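Subject: Re: [home-autom] Chores, again (was: the Skuswood demo)
From: Polyxeni Panagiotou
To: home-autom list
Saturday, 7:29 am

Ruba Khalaf wrote:

> I watched the whole Skuswood demo twice and I think the
> list has been too hard on these people. The arm cleared a
> bathroom shelf and put everything in a basket without any
> help. Two years ago that was a research paper. If they can
> do a shelf, they can do a counter, and if they can do a
> counter I don't see what stops them from doing my salon
> stations at closing time. I would pay for that tomorrow.

Ruba, I'd like you to hang on to your money for a bit.

I watched it too. The shelf was cleared, I grant you that. But look at how the things were set out before it began. Every bottle stood upright with a hand's width of air on both sides. My bathroom shelf has never looked like that and I doubt your stations do at closing. You told us yourself, back in January, that the combs end up under the towels and the towels end up under the dryer.

Clearing is also the easy half. Picking a thing up and dropping it in a basket means you only have to get hold of it somehow. Putting it back where it belongs means knowing what it is, where it goes and which way round, and having it in your grip so that you can set it down that way. Dustis made the same kind of demo with a kitchen drawer and went quiet the moment somebody asked about putting the forks back in the tray.

Take hairbrushes, which should matter to you. A brush is a nasty object for a two-finger hand. The head is all bristles, so you want the handle, and if the brush is lying beside another one you have to get the handle you meant and leave the other alone.

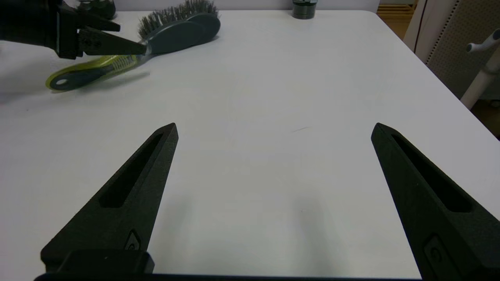
Ruba answered me off-list last night and said I could pass it on: she thinks I am holding the machines to a standard I don't hold her Saturday girl to, who also drops brushes and also puts them in the wrong jar, and who goes home at six whether or not the last station is done.

Fair enough, so let me be more exact about what I doubt. I accept that an arm with two black plastic-looking fingers can close them on a brush handle and hold it off a table. With two arms you can do it on one side while the other waits open. What I want to know is what comes after. Does the brush get the hair pulled out of it? Does it go into the disinfectant and come out again on time? Does anybody have to stand there? The Saturday girl does all of that while answering the phone, and when she finds a brush with a cracked handle she throws it away and tells you.

I have some experience on the other side of this. We had a Skimex cell at the shop for packing small parts, and the sales sheet said 700 pieces a shift. It did reach 700, on the one part it had been set up for. When we gave it the mixed bins it managed 200 before lunch and then sat with its light flashing because two clips had hooked together. A person shakes the bin and carries on. We ended up paying a man to stand next to it and shake the bin, and he was bored out of his mind. We sent it back after 3 months.

Ngô is a bit more candid. Their write-up gives the number of failed grasps — 29 in their longest run — and says what the objects were. I wish it also said who reset the table after each failure and how long that took, but at least there is something to argue with. Skuswood gives us music and a jump cut right before the basket.

So here is my suggestion for anyone tempted to put down a deposit. Write to them and ask for an unedited hour. One station, set up by you and left as your staff leave it, with the brushes in a heap. Ask what happens when an item falls on the floor, and ask for the price with the support contract included (the figure going around on this list leaves it out, I checked).

If they send the hour I'll watch every minute and report back here. If it's good I will say so. I'd love to be rid of the dishes myself.

Ruba, do you still have the name of the person you talked to at Skuswood? The address on their page bounces.

Polyxeni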